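Search posts
Filed under: Home / Kitchen & Table / Threads

1/ A few people asked how I ended up with so many plates that don't match, and whether I regret getting rid of the full set. Short answer is no. Longer answer in this thread.

2/ I moved in January. The old set was 12 dinner plates, 12 side plates, 12 bowls and a gravy boat. I had used the gravy boat once. The movers charged by weight and the plates filled three boxes by themselves.

3/ Chepkoech Nyamweya took the whole set for her mother's place. She drove over, we loaded it in her trunk, and I ate off paper for a week.

4/ My rule for replacing it was one plate at a time, only after holding it. No ordering from photos. Colors online are wrong too often, and you can't tell how heavy a plate is until you pick it up.

5/ First stop was Owino, the secondhand place next to the tire shop. Most of what they had was white hotel ware with chips on the rim. I don't buy chipped plates. The chip gets bigger in the dishwasher and it scratches whatever is stacked on it.

6/ I did get a heavy oval platter there for 3 dollars. It's ugly and I use it every week.

7/ The nicer plates came from Hemia. They sell seconds, meaning the glaze pooled or the color came out a little off. Wekesa Rashidi works the counter and will let you go through the stack as long as you put it back the same way.

8/ I went for muted colors because food looks fine on them and they don't fight with each other. Dusty pink, sage, gray. Bright plates look good in the store and then you get tired of them.

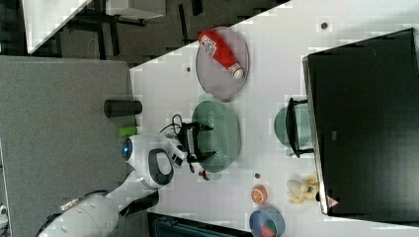 9/ Ribbed plates are worth a word. I like how they look, but sauce sits in the grooves if you leave it overnight. Ketchup is the worst for this. Rinse them right after dinner and use a soft brush, going with the ribs.

10/ A darker rim hides knife marks and stacking wear better than a plain one. My plain gray plates showed scuffs within a month. The rimmed ones still look new from a normal distance.

11/ Someone asked about squeeze bottles on the table versus small bowls. I keep the bottle. I know the bowl looks better. With a bowl you wash the bowl and a spoon, and you throw out whatever is left in it.

12/ Wipe the cap before it goes back in the fridge. Dried ketchup under the cap is why they stop closing.

13/ Josphat Nyaga replied to an earlier post saying mismatched plates won't stack. He's partly right. Stack by the width of the foot, the ring on the underside. Look at that and ignore the outside edge. If the foot of one sits flat inside the well of the next, you're fine.

14/ Anything that rocks goes on its own shelf. I have two plates like that and they live above the microwave.

15/ Money, as people always want it. Everything I've bought since the move came to 171 dollars. That covers plates, bowls, cups and the platter. The old set cost more than that in the nineties, and it was a wedding gift, so I never paid for it anyway.

16/ Cups were harder. I wanted straight sides so they fit close together in the cabinet. Tapered ones waste space. Amia had straight ones in black and in a few brighter colors. Black shows water spots if your water is hard. Mine is. I dry them by hand or put up with it.

17/ A white table makes every plate easy to look at and every crumb too. I wipe mine down twice a day. If you have kids and a white table, keep a cloth on the back of a chair and save yourself the walk.

18/ Mikkel Sveinbjörnsson asked if I'd buy from Sestum. I looked. Good weight, nice glaze, but they only sell in sets of four and I didn't want four of anything. If you do want four, go ahead.

19/ To the person who said guests will think I can't afford a set: I've had people over six or seven times since the move and the only comment I got was from Mwanaisha Odera, who asked where the pink one came from. Then she went and bought the last two.

20/ This thread has passed 3,153 likes, which is a lot for plates. I can't answer every message. If your question was about microwaving seconds, ask the shop which glaze they used, because I don't know what you bought.

21/ Still looking for one low, wide bowl for noodles. Sage or gray, no wider than my hand span, under 15 dollars. If you see one at Owino, tell me before you tell Mwanaisha.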